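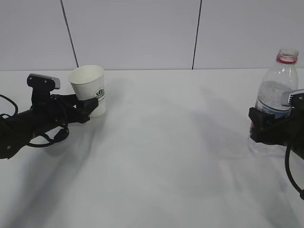
Paper cup and plastic water bottle.

Planddale Neighbours Help Board > House and Garden > Water

Under-sink filter salesman did a "purity test" at my kitchen table. Is any of this real?

Posted by gumleaf_gal, March 2026

A bloke from a company called Pramia came round after I filled in a card at the shopping centre (my own fault, I wanted to win the barbecue). He was here for two hours. He tested our tap water against a bottle of spring water he'd brought with him, and by the end of it my husband was ready to sign and I was wanting my dinner.

He did three things. First he put some drops in a glass of our tap water and it went yellow. Same drops in the bottled water, no change. Then he had a little meter like a pen that gave a reading of 93 for our tap, and he pulled a face at that as if the dog had died. Last he put a gadget with metal prongs in a glass of tap water and plugged it in, and after a bit it was brown with scum floating on it. He did the same with water from his filter and that stayed pretty clear. He asked if I'd give the brown one to my grandkids.

Well no, obviously I wouldn't. But I've been drinking the water in Planddale since we moved here and nothing has dropped off. I will admit it smells a bit like the pool some mornings, worse in summer.

The unit is rented by the month and you have to buy their cartridges. The contract is long and I can't find where it says how you get out of it. He said the price was only good that night. We didn't sign but he's rung since to say he can "hold it open" for us.

Is there anything in it? I don't mind spending money on the water if it needs it. I do mind being taken for a mug.

5 people are following this thread

riverbend_terry

Don't sign. My sister-in-law in Idwood had one of these and the tap on it dripped from the first week. She rang and rang. In the end she got a plumber to take it off and kept it in the shed till they came for it.

Just buy bottled like we do. Slab from the supermarket, bung it in the fridge, done. You know what you're getting. I wouldn't drink the tap here if you paid me, it's full of chemicals.

Also you never win the barbecue.

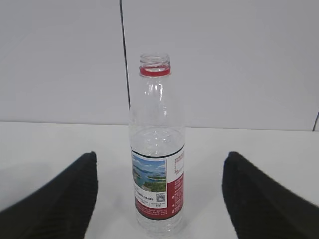 Hoi-yan Wei

I'll go through his tests in order, as I used to run the practical classes at a high school and I have done two of them in front of bored teenagers.

The drops. Those are for chlorine. People with pools use the same sort of thing. Yellow means there is some chlorine in the water, and there is meant to be, because your supplier puts it in to kill germs between the treatment plant and your tap. Bottled water doesn't have to travel through kilometres of pipe so it usually hasn't got any. He showed you that treated water has been treated. It doesn't tell you a thing about whether the amount is a worry.

The pen. It measures how well the water carries electricity and turns that into a guess at how much stuff is dissolved in it, mostly ordinary minerals. It can't tell calcium from anything nasty. Lots of mineral waters that people pay good money for would read well above 93. If he offers to come back, ask him to put the pen in a bottle of mineral water you bought yourself and watch what he does with his face. Ask him too whether it would pick up bacteria, or a pesticide. A low number isn't proof of safety any more than a high one is proof of harm.

The prongs are the one that makes me cross. That's electrolysis. One pair of prongs is usually iron, and when you run a current through water with minerals in it the iron comes off the metal and makes rusty sludge. Filtered water with almost no minerals barely carries the current, so very little happens. The brown came mostly from his gadget. Put a pinch of table salt in his lovely filtered water and it ought to go just as brown. He won't let you, I expect.

So I'd give his evening no marks as evidence. That doesn't mean every filter is a con, and I don't agree with Terry that you should go to bottled either. "Full of chemicals" is the same trick as the drops. Bottled water is fine to drink but you pay a great deal for it, you carry it home, and then there's the pile of empties. Some of it started life as somebody's tap water. Read the small print on the label before you decide it came off a mountain.

What I would do:

Look up your supplier's water quality report. They publish them, it's dull reading, and it has been tested by a lab for the things a pen can't see. Ring them if you can't find it. Tell them about the smell and the time of day.

Run the tap for 30 seconds first thing before you fill the kettle. Water that has sat in the pipes and fittings overnight is the water most worth tipping on the pot plants, and it costs you nothing.

Fill an open jug and leave it in the fridge overnight. If your supplier uses plain chlorine a lot of the smell will go off by itself. If they use chloramine it won't do much, and they can tell you which it is when you ring.

If it still bothers you, buy a carbon filter jug. Carbon does do a decent job on chlorine taste. Change the cartridge when it says to. An old one left in a warm kitchen is not doing you any favours.

Then do the test he didn't do. Get your husband to pour tap, jug and bottled into matching cups while you're out of the room, all cold from the fridge, and mark them underneath. Taste and write down your pick. Swap over and do it again, a few rounds, because with one round you can get it right by luck. Use the same kind of cup for the lot. If you use disposable ones, sniff an empty one first, as some of them have a smell of their own and you'd be judging the cup. We did it at home last August. I was dead certain I'd know the tap and I picked it as the spring water. 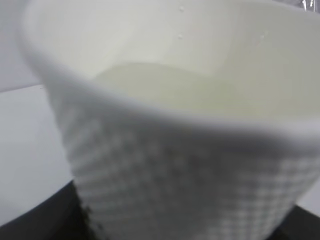
White disposable cup, close up.

On the contract, "only good tonight" is a reason to walk away from anything. A price that is fair tonight will be fair next week. I'm not a lawyer, but sales made in your home generally come with a cooling-off period, and your state consumer affairs office will tell you over the phone how it applies. Ask Pramia to send the exit terms in writing. Ask what the unit is certified to remove, with the name of the standard, and then look up the certificate yourself instead of taking the one in his folder.

One thing I can't rule out from here: if the house is old and has its first plumbing, or you're on a tank or bore, that's a different matter and a proper lab test is worth paying for. Not one done by anybody who sells filters.

pete_chien

Agree with most of the above, but a mate has an under-sink unit that he bought outright and he's very happy with it, so they're not all rubbish. Renting is where they get you. Work out the monthly fee over the whole term plus cartridges and see how you feel.

Not sold on the taste test to be fair. Half of what you notice is how cold it is.

gumleaf_gal

Thanks all. Rang the water people, waited ages, nice girl. It's plain chlorine and she said we're close to where they dose it, which would explain the mornings. Jug is in the fridge. Husband wants to do the cups on the weekend and has already decided he'll win.

Hoi-yan, I asked the Pramia man about the pinch of salt when he rang. He said he'd have to check with his manager.

riverbend_terry

Still say bottled.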